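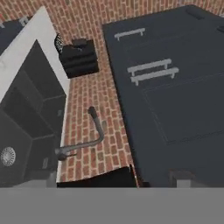
*Simulated kitchen used in the Salureo project, with the sink and drawer units seen from the arm.*

**Salureo** is a student robotics project at Kirkdale, run as an optional class in household automation. Students write control programs for a robot arm and try them in a computer-rendered kitchen. The class was first offered in July with 44 places.

Work is set as short tasks, each judged on reach and on clearance from the worktop. Runs are kept in a shared log called Pant, which held 2,793 entries on 15 November 2021.

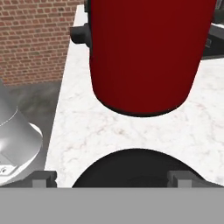 *Open gripper over the marble worktop, with a red cylindrical object ahead.*

Teams may change the speed limits but not the layout of the room. The yearly contest, the Zarkis Round, is scored out of 454; the highest mark so far is 447.
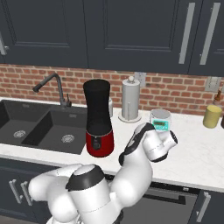 Entrants have questioned the scoring, and one wrote in the Pant log that a slow, safe run should not lose marks to a fast one that clips the worktop.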